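Budgeting for a robot helper at the bench, quick notes

Typing this up between jobs so forgive the shorthand. People keep asking what we spent and what we'd do different. Shop tips page so keeping it practical.

Start with the chores, skip the catalog. Write down what gets picked up and put down in a normal week. Bottles, tubs, rags, small parts. If it's mostly soft stuff you need soft fingers. If it's mostly hard square stuff, cheaper jaws will do.

Hand-held gripper first, arm later. Our Hekness hand-held was 800. Learned more from that in a month then from all the brochures. Wish we'd done it before pricing arms.

Spare fingers: get them in the first order. 60 a pair from Perron, and shipping is the same for one pair or four. Keep in a drawer, out of the sun. 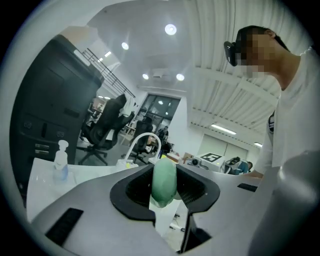
Fingers are where I'd put the extra money. Look at how the finger sits in the mount before you buy anything, and ask the seller if the mount is sold seperately. A pale green soft one in a black rubber mount, like the one here, is the style I'd price first. Wipe down after every session, damp cloth, no solvent unless the maker says OK. Spray bottle lives on the table so there's no excuse.

Table space. Measure it, then take off a third for junk. You want elbow room on the side where the person leans in. Chairs pushed well back.

Headset: 159 used, from the Tremari clearance list. Check the strap and the charge port. Budget for a second face pad if more than one person wears it, worth every cent.

Stuff I forgot to budget for:
Power strip with a real switch
Printed markers, plus the boxes to stick them on
Storage bin with a lid
Someone's time. Isla Guthrie did our setup and it ate two whole afternoons

Total for us came to 1,567 with the cart and cables. No arm in that number. Quote for the arm came from Broltley and I'm sitting on it till November, they usually do a trade-in deal then.

Before you sign for an arm: ask who pays return shipping, ask for the price of the fingers in writing, ask if the software is yearly. Get the weight too, our old bench would of sagged.

More on carts when I get to it.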